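Workshop Tips > Cables, Cords & Hoses
Last updated: April
6 min read

Cord tips I stole from a robot open day

Went to the Plikix open day over in Fluncombe. Went for the free coffee and the tool swap out front, stayed almost all afternoon for the cable handling demo. Wrote notes on the back of the parking slip so sorry if some of this is out of order.

The demo was a robot learning to handle cables. Pick one up, straighten it, run it through clips, coil it. They do most of it on a computer first, a simulated arm and a simulated cable, then try it for real on a bench. The program is called Bravo. They had the simulation going on a big screen and the real arm a few feet away behind a plastic guard. The crowd was mostly people like me with a garage full of knotted extension cords. Plenty of questions, good answers, and a lot of it works just as well with hands.

Tips first, the rest of the visit after.

1. Don't grab the middle of a tangle. Their first attempts did this, they said, and the knot just gets tighter. Find an end. No end showing? Lay the whole mess flat on the floor and shake it out wider, an end will turn up.

2. Line up before you pinch. The gripper goes over the cable open, a finger on each side, stops, then closes. I had always snatched at cords sideways and dragged half the bench with them. Tried their way at home on the lamp cord behind the dresser. Much better.

3. Plain surface underneath. I do my sorting on a patterned rug which is dumb. Put down brown paper or an old sheet, one color, and a thin wire is easy to follow from end to end. Same goes for fishing line, necklaces, earbuds.

4. Light from two sides. One lamp overhead and your own hand throws a shadow right where you need to see. Somebody asked if shadows bother the robot and the answer was yes, sometimes, so they practice with the lights moved all over the place. I just bought a second clamp lamp.

5. Slide, don't tug. Close fingers lightly and run them along the cord from the plug end. You feel the kinks and any nicks in the jacket too. If you feel a nick, stop, throw the cord out. Tape is not a repair on a power cord. Obviously unplug it first.

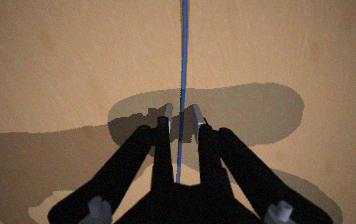 6. Soft pads. If you use pliers to fish a wire from behind a cabinet, wrap the jaws. Couple turns of cloth tape, or cut up an old bike tube. Bare jaws chew the insulation.

7. Coil to the natural curve. Every cord has a way it wants to go. Hold it loose, let it fall, follow that. For long ones do over-under, one loop normal, next loop flipped backward. Takes an evening to learn. Never wrap around your elbow, it puts a twist in every turn and thats where the tangles come from.

8. Tie it before you put it down. A coil with no tie is a knot by morning. I use strips cut from a worn out bike glove – hook and loop tape is fine too.

9. Warm the stiff ones. The cheap outdoor cords go like wire in a cold garage. Bring it in the house for an hour, uncoil, lay it straight, then coil. No heat guns.

10. Label both ends. Masking tape flag, marker, done. I found 24 cords in one bin when I got home and could only name 5 of them.

Back to the visit. The real arm was slower than the one on screen. It missed the clip twice while I was standing there and got it on the third go, small cheer from the back row. The sign by the guard said 3944 practice runs for that one clip, all in simulation. I have coiled nearly that many hoses and I still do it badly, so fair enough.

There was a table for kids with string and clothespins, thread the string between the pins with no touching. Harder then it looks. Good rainy day thing, costs nothing.

Also picked up a Flastemer cord reel at the swap, the wall mount kind. Mount it higher than you think, chest height or so, or the cord drags on the floor and pulls in sawdust. Screws go into a stud. Mine is on drywall anchors right now and I don't love it, moving it this weekend.

If you go next time: parking is on the grass so wear boots, the demo bench gets crowded after lunch, go at 10 a.m. and you can stand right at the guard. Bring your own mug.

Garden hoses will get a page of their own, too long for here. Same idea as 7 mostly, but drain it first.

Tagged: cords, storage, garage, days out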